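### 4.2 Das Provisorium als Dauerzustand

Wer Bewohner gemeinsam genutzter Wohnungen fragt, warum ein Gegenstand dort steht, wo er steht, erhält in der Regel eine Zeitangabe: »bis morgen«, »nur kurz«, »bis ich dazu komme«. In den 143 ausgewerteten Tagebüchern fanden wir 318 solcher Auskünfte. Eine Ortsbegründung im engeren Sinn (»weil er hierher gehört«) kam elfmal vor, davon viermal mit Bezug auf die Badewanne.

Vasilakis und Karagiannis haben für diese Praxis den Begriff der *schwebenden Ablage* vorgeschlagen. Ein Ding schwebt demnach, solange mindestens eine Person im Haushalt seinen Umzug für beschlossen hält. Die Definition ist elegant und im Feld kaum zu gebrauchen, da die betreffende Person meist gerade nicht zu Hause ist. Wir haben sie trotzdem übernommen. 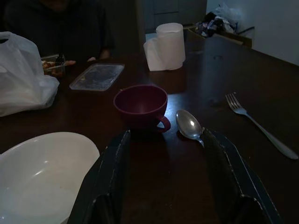 Besonders haltbar sind Provisorien auf Tischen. Geschirr genießt dort eine Art Aufenthaltsrecht, das mit jeder Mahlzeit stillschweigend verlängert wird. Ein Teilnehmer notierte im Januar: »Tasse weiterhin auf dem Tisch. Gehört L., sagt R. Gehört R., sagt L.« Der Eintrag kehrt in leicht wechselnder Orthografie bis zum Ende des Heftes wieder. Chrysikopoulos sieht darin einen ungelösten Eigentumskonflikt, Buckley dagegen einen vollkommen stabilen Haushalt. Beide Lesarten vertragen sich mit den Daten, was wir den Daten ein wenig übel nehmen.

Auf dem Fußboden gelten strengere Regeln. Was dort liegt, steht unter Verdacht - es könnte heruntergefallen sein, aussortiert oder schlicht vergessen. Fast alle Befragten bezeichneten den Boden als schlechten Ort zum Abstellen, und fast alle nutzten ihn (vgl. Abb. 3). Die Dichte der Ablagen nahm mit der Entfernung zur Wohnungstür zu, vermutlich ein Zugeständnis an den Besuch.

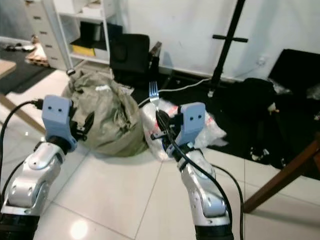

*Abb. 3: Vollgestellter Bodenbereich.*

Offen bleibt, wann eine Ablage aufhört zu schweben. Der naheliegende Vorschlag, nach 200 Tagen von Einrichtung zu sprechen, fand in der Arbeitsgruppe keine Mehrheit. Wir behandeln ihn bis auf Weiteres als Provisorium und kommen in Abschnitt 5 darauf zurück.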